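Changing my name at work before the legal paperwork is done?
Forum: Trans Life and Everyday Questions

leonie_rey
Hi everybody, long-time reader, first real post, so please be gentle! I've been Léonie to my friends and my sister for three years now, and in February I finally told my manager at Garnel. She was lovely about it (I cried in her office, she cried too, we got through a whole box of tissues). The court date for my legal name is still months off though, and HR says they'd "prefer to wait" so everything gets changed at once. Do I push for the email and the door badge now, or sit tight? There are 300 people in my building and I dread explaining myself twice.

tanko_b
Welcome, Léonie, and congratulations! I'd push, kindly but firmly. Payroll and taxes usually have to match your legal name, but an email address is just an email address. We have a Robert at my place who has been Bobby on every company list since before I got there, and he never saw a judge about it.

MoniqueB
I'll be the one who disagrees a little, with love. When my daughter Agathe came out at her old job at Fumell, they changed half of it. Her badge said one thing, her insurance card said another, and every few weeks some poor soul at the front desk would read the wrong name out loud in the lobby. She said afterward she'd have been happier waiting and doing it in one clean sweep. I still get mad thinking about that lobby.

agathe_barbier
Mom!! I said that on ONE bad afternoon. I'm glad I didn't wait, and I'd do it again tomorrow. What wore me down was that they had no list of where my old name was hiding, so I kept finding it in new places (the parking system, the printer login, the birthday calendar of all things). Léonie, make the list yourself and hand it to them.

MoniqueB
Well, I stand corrected, sweetheart. I still say the lobby was awful.

corentin_l
I do IT for a small company, so let me speak for the people on the other end of the ticket. A display name takes me a minute. The login underneath is more trouble, and on older systems we sometimes leave it alone and add a new address on top, with the old one forwarding quietly. 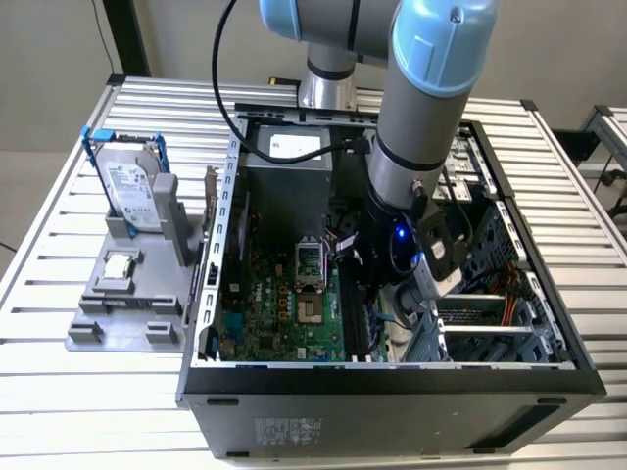 Ask them specifically whether the old name will still show up when someone types your address into the "To" line, and ask for a test message before they call it finished. I've seen that one missed more than once, and it's a rotten surprise on a morning when you were feeling good.

tanko_b
Corentin, that's a great point, I'd never have thought of the "To" line.

leonie_rey
You are all so kind, thank you! I've started Agathe's list and I'm already on the second page. I think I'll ask for the email and badge now and leave payroll for after court. Monique, I'm going to talk to the front desk in person first, so the lobby is covered. Does anyone know if the dental plan counts as payroll or as its own thing?

agathe_barbier
Mine was its own thing, with its own form. Call them directly and have your member number handy. And bring snacks, the hold music goes on forever.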